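Ultano Household Boards > Laundry and Clothes Care > Black things going grey

Thread: Is there any way to keep black clothes black?
Started 10 September 2018

mothball_mary
I own a great many black clothes, or did. What I own now is a range of charcoals, one sort of brown, and a jumper the colour of a wet pavement. I wash at 40, I turn things inside out when I remember, and I buy a supermarket powder that promises a lot on the box. Is there anything that works, or do I accept my new life as a person who wears grey?

drizzlebound
Powder is your problem. Use a liquid meant for darks and drop to 30. Powder for whites often has bleach in it, which is lovely for tea towels and murder on everything else.

I use the Grutent one in the purple bottle. Smells like a dentist's waiting room but my work trousers have lasted two winters.

pegbag71
Disagree about the Grutent. I went through three bottles and my socks faded exactly as fast as they had before, only more expensively. The thing that made a difference was less washing. Most jumpers don't need it. Hang them up by a window overnight and they forgive you.

drizzlebound
I'm not hanging my jumpers by a window, I live over a chip shop.

pegbag71
Fair.

sock_drawer_elegy
Two separate things get called fading and people muddle them up. One is dye coming out. The other is fluff: the surface of the cloth gets roughed up in the drum, all those little broken fibres stand up and catch the light, and the thing looks grey when the dye is still perfectly all right underneath. Cotton is dreadful for it. Before you buy anything, look at the cloth close up in daylight. Get hold of a bit, pull it taut and see whether the grey is in the weave or sitting on top.
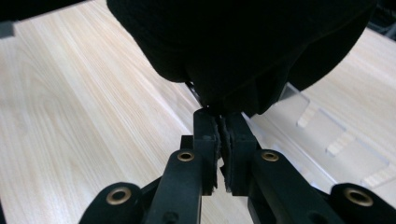

If it's on top, a fabric shaver will get you most of the way back for less than the price of a takeaway. Go gently near seams, because it will eat them. If it's in the weave you're looking at dye, and I leave that to braver people.

mothball_mary
Have now been to the window with four garments. Two fluff, one dye, and one that I think was always navy. I've been wearing it to funerals.

tumbledown
Navy is allowed at funerals. My aunt wore mustard to one and the vicar was very good about it.

On the dye question, I've done it in the machine more times than I should admit. It works on cotton and linen and viscose. Polyester laughs at it. Watch the stitching too, which is nearly always polyester, so you end up with a beautiful black shirt outlined in the old colour like a diagram of itself.

drizzlebound
Doesn't it ruin the machine?

tumbledown
No. You run it empty and hot afterwards and wipe the rubber seal. I then do a load of towels I don't care about. I've had one pillowcase come out faintly lilac and that was my own impatience.

kettle_and_iron
I'm going to be unpopular and say vinegar. Half a cup in the rinse. My mother did it, I do it, my blacks are fine.

sock_drawer_elegy
Vinegar doesn't set modern dye. It'll shift a bit of leftover detergent, and dried-on detergent does look grey, so you may well be seeing an improvement. An extra rinse would do the same job without everything smelling like pegbag's friend upstairs from the chip shop.

drizzlebound
That's me. I'm the chip shop.

kettle_and_iron
I've been doing it for longer than some of you have been alive and I'll carry on, thank you.

pegbag71
Nobody is coming for your vinegar.

mothball_mary
Right. I've ordered a shaver, the Fisance one with the mains lead, as I don't trust batteries. What do people do it on? My ironing board wobbles and the bed seems wrong.

tumbledown
A table. Hard and flat, with decent light and both elbows free. On a bed the cloth sinks into the duvet, folds up under the blades and you get a hole. Ask my green cardigan. Keep the lead off to one side where you won't snag it.

sock_drawer_elegy
Seconded. Order I'd go in, for one jumper:

1. Wash and dry it first. Shaving a dirty jumper grinds the dirt in and clogs the foil.

2. Lay it out on the table and smooth it from the middle. Hold it still with your spare hand and work in small circles, hardly pressing. Empty the little fluff box well before it looks full.

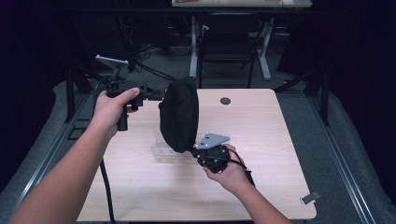

3. Go over it with a sticky roller or a loop of parcel tape. Then hang it up somewhere you can see it and stop fiddling. The urge to do one more pass is how elbows go through.

drizzlebound
Step 3 should be in bold. I shaved an Ocampo cardigan for an entire film once. By the credits it was more of a net.

mothball_mary
Update. Shaver arrived, jumper one is done and looks black again, by which I mean properly black. Jumper two has a small hole near the hem that I'm choosing to believe was moths. The funeral navy stays navy. Have also moved to liquid at 30, with an extra rinse, no vinegar.

kettle_and_iron
You'll be back.

pegbag71
Was it the hem seam?

mothball_mary
It was the hem seam.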